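사무실 칸막이를 높이 조절 책상에 맞추려고 합니다. 패널 높이와 재배치 문제

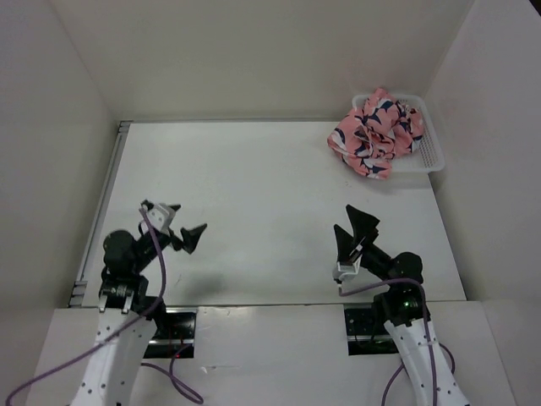
질문 내용

안녕하세요. 한국에서 일한 지 4년 된 외국인입니다. 한국어가 조금 어색해도 이해 부탁드립니다.

저는 작은 설계 회사에서 사무실 가구를 담당하고 있습니다. 전문가가 아니고, 원래 하는 일은 도면 검토입니다. 그런데 우리 회사가 5월에 같은 건물의 위층으로 이사를 갑니다. 그래서 지금 쓰고 있는 칸막이를 가지고 갈지, 새로 살지를 제가 정해야 합니다.

지금 칸막이는 Murkon 제품이고, 일체형 패널입니다. 즉, 한 장의 패널이 위에서 아래까지 같은 천으로 되어 있고, 중간에 나누어지지 않습니다. 책상은 패널에 브래킷으로 걸려 있습니다. 직원들이 새 사무실에서는 앉았다 일어났다 할 수 있는 높이 조절 책상을 원합니다. 그 의견은 저도 찬성입니다.

문제는 세 가지입니다.

첫째, 패널에 걸린 상판을 떼고 높이 조절 책상을 넣으면, 패널이 혼자 서 있을 수 있는지 잘 모르겠습니다. 지금은 상판이 패널을 조금 잡아 주는 것 같습니다.

둘째, 새 사무실의 한쪽 벽 길이가 2283mm입니다. 기둥과 창문 사이의 자리입니다. 여기에 세 면이 막힌 자리를 하나 만들고 싶습니다. 폭 80cm 패널을 두 장 쓰면 자리가 남고, 세 장은 들어가지 않습니다. 폭 100cm 패널 두 장이면 맞을 것 같은데, 모서리 연결 기둥의 두께를 어떻게 계산해야 하는지 모르겠습니다.

셋째, 일어서서 일할 때 옆 사람과 눈이 마주치는 것이 불편하다는 의견이 있습니다. 그러면 패널을 더 높은 것으로 바꾸어야 합니까? 높은 패널은 사무실을 어둡게 만든다고 들었습니다.

견적은 한 곳에서만 받았습니다. Skiltside라는 곳인데, 분할형 패널을 권했습니다. 패널 한 장이 여러 칸의 타일로 되어 있어서 나중에 위쪽만 유리로 바꿀 수 있다고 합니다. 좋아 보이지만 우리 회사에 꼭 필요한 것인지 판단이 어렵습니다. 경험이 있으신 분의 조언을 부탁드립니다. 읽어 주셔서 감사합니다.

작성자: Palesa Chauke

답변 3개

mulgyeol_office

저희도 재작년에 했는데 그냥 새로 샀어요. 중고 칸막이 옮기면 꼭 부품이 모자랍니다. 연결 클립 같은 거요. 철거비에 재설치비 합치면 별로 안 싸요. 견적 더 받아 보세요.

도움이 돼요 3

Marthinus Van Wyk

안녕하세요. 저도 한국어가 모국어가 아니기 때문에 천천히 쓰겠습니다. 저는 가족 회사 Van Wyk에서 사무실 칸막이를 설치하는 일을 오래 했고, 지금은 배치 도면을 그립니다. 질문의 순서대로 답을 드리겠습니다.

1. 패널이 혼자 설 수 있는지

일자로 길게 늘어선 패널은 혼자 서기 어렵습니다. 걸린 상판은 책상이면서 동시에 버팀대의 역할도 합니다. 상판을 떼면 그 버팀이 없어집니다. 그러므로 상판을 떼기 전에 다음을 확인하십시오.

직각으로 꺾이는 패널이 얼마나 자주 있습니까? ㄷ자나 ㄱ자로 꺾이면 패널들이 서로를 잡아 줍니다. 꺾이는 곳이 없이 길게 가는 구간에는 T자형 받침발이나 짧은 날개 패널을 넣어야 합니다. 벽에 고정할 수 있으면 벽 고정 부품이 제일 간단합니다. 다만 임대 건물이면 먼저 관리사무소에 물어보셔야 합니다. 저는 이것을 묻지 않고 구멍을 뚫었다가 벽을 다시 칠해 준 적이 있습니다.

그리고 어떤 간격으로 받침발이 필요한지는 제조사마다 규정이 다릅니다. Murkon 설치 안내서에 있을 것입니다. 안내서가 없으면 패널 아래쪽에 붙은 스티커의 모델 번호로 요청하시면 됩니다.

2. 2283mm 자리

여기서는 조심하셔야 합니다. 카탈로그에 적힌 폭 100cm가 패널만의 폭인지, 연결 기둥의 중심에서 중심까지의 폭인지 회사마다 다릅니다. 저는 두 가지를 모두 보았습니다.

패널만의 폭이라고 생각해 봅시다. 두 장이면 2000mm이고, 283mm가 남습니다. 양쪽 모서리 기둥과 가운데 연결 기둥을 빼도 여유가 있을 것입니다. 모서리 기둥의 두께를 제조사에 물어보시고, 이렇게 계산하십시오.

패널 폭의 합 + 가운데 기둥 + 모서리 기둥 두 개 + 양쪽 마감재

이 합이 2283보다 작아야 하고, 양쪽에 손이 들어갈 만큼의 틈이 있으면 설치가 편합니다. 걸레받이가 튀어나온 벽이라면 벽의 위쪽이 아니라 바닥에서 길이를 재십시오. 도면의 숫자를 믿지 마시고 직접 재는 것을 권합니다. 세 곳을 재서 제일 작은 숫자를 쓰는 것이 좋습니다.

높이 조절 책상에 대해서 한 가지 더 있습니다. 세 면이 막힌 자리에 책상을 꽉 맞게 넣으면 안 됩니다. 책상이 올라갈 때 상판이 패널의 천을 긁거나, 손가락이 낄 수 있습니다. 상판과 패널 사이의 간격은 책상 제조사의 안내서에 나와 있으니 그 값을 따르시고, 모니터 팔이 뒤로 나오는 길이도 같이 생각하십시오. 전선은 책상이 제일 높을 때를 기준으로 길이를 잡아야 합니다. 이것을 잊어버려서 멀티탭이 공중에 매달린 사무실을 여러 번 보았습니다.

3. 높은 패널이 필요한지

제 의견은, 모든 패널을 높일 필요는 없습니다. 일어섰을 때의 눈높이까지 모두 막으면 앉아 있는 사람은 우물 안에 있는 느낌을 받습니다. 마주 보는 면만 높이고, 통로 쪽은 낮게 두는 배치가 보통 만족도가 높습니다. 높이는 부분은 반투명 유리나 아크릴로 하면 빛이 들어옵니다.

다른 방법은 책상에 직접 붙이는 스크린입니다. 책상과 같이 올라가고 내려오기 때문에 서 있을 때도 앉아 있을 때도 같은 만큼 가려 줍니다. 이 경우에는 지금의 패널을 그대로 쓰실 수 있습니다. 저라면 먼저 이 방법으로 두 자리를 시험해 보겠습니다.

분할형이 필요한지에 대하여

분할형의 장점은 한 칸이 더러워지거나 찢어졌을 때 그 칸만 바꿀 수 있는 것과, 나중에 위에 한 단을 더 올릴 수 있는 것입니다. 단점은 가격과 설치 시간입니다. 또 일체형과 분할형은 같은 회사 제품이라도 연결 부품이 서로 맞지 않는 경우가 많습니다. 즉, 지금 Murkon 패널과 섞어 쓸 계획이라면 계약 전에 꼭 확인하셔야 합니다.

배치가 자주 바뀌는 회사라면 분할형이 좋다고 생각합니다. 몇 년 동안 그대로 쓸 회사라면 일체형으로 충분합니다.

Skiltside 견적서에서 철거, 운반, 재설치, 부족한 부품이 따로 적혀 있는지 보십시오. 하나의 금액으로 묶여 있으면 나누어 달라고 하십시오.

도움이 돼요 41

댓글

Palesa Chauke: 정말 자세한 답변 감사합니다. 오늘 줄자를 가지고 올라가서 바닥에서 다시 재었는데 제일 작은 곳이 2279mm였습니다. 도면과 다르네요. 카탈로그의 폭 기준은 업체에 메일로 물어보았습니다.

Marthinus Van Wyk: 4mm 차이는 흔합니다. 패널 두 장이면 문제가 되지 않을 것입니다. 답이 기둥 중심 기준으로 오면 계산을 다시 하셔야 하니 여기에 적어 주십시오.

dotori249

윗분 답변이 거의 다 맞는데 패브릭 색 문제는 없네요. 예전 패널에 새 패널 몇 장 추가하면 같은 색 번호여도 티가 납니다. 햇빛 받은 쪽은 바래서요. 저희는 Droltum 회색 패널이었는데 새로 산 것만 파랗게 보여서 결국 새 패널을 회의실 쪽으로 몰아 넣었어요. 추가 구매하실 거면 섞지 말고 한 구역에 모으세요.

그리고 이사 전에 패널마다 마스킹 테이프로 번호 붙이고 도면에 같은 번호 적어 두면 설치 기사님이 엄청 빨리 끝냅니다. 클립이랑 나사는 구역별로 지퍼백에요.

도움이 돼요 12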